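White desk top turned yellow near the window, can it be cleaned?
Asked by Kerstin Wendt, 4 February 2022

Hello all, I hope this is the right section.
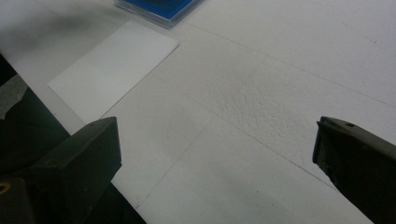

I bought the desk second hand in Sevness in May and I use it every day for sewing. Now there is a yellow area on the side which stands to the window, maybe as big as a dinner plate. I have tried dish soap and warm water, and after that baking soda, but the color stays the same. The surface feels smooth there, not sticky. I do not know what the top is made from, the seller also did not know it. Can I use something stronger, or will I make it dull? I would like to not paint it.

2 answers

Lieven Van Leeuwen
If soap does nothing and it feels smooth, then I think it is the sun and not dirt. Sun yellowing is inside of the coating, so you can not wash it away. I had the same with a kitchen shelf in Bollesholm. Please try first on the underside or at the back edge with a little rubbing alcohol on a white cloth. When the cloth stays clean, stop there. When the cloth becomes yellow, it was a film – old wax or cooking grease – and you can continue slowly in small parts. No acetone, it can melt some coatings. If you sand, use 1000 grit or finer, wet, but on a thin coating I would not do it at all. I turned my shelf around and hung a curtain.

pavville22
magic eraser. worked on mine in 5 minutes

Comment by Lieven Van Leeuwen: Careful with this on a shiny top, the eraser is also a very fine sandpaper and it leaves a matte place.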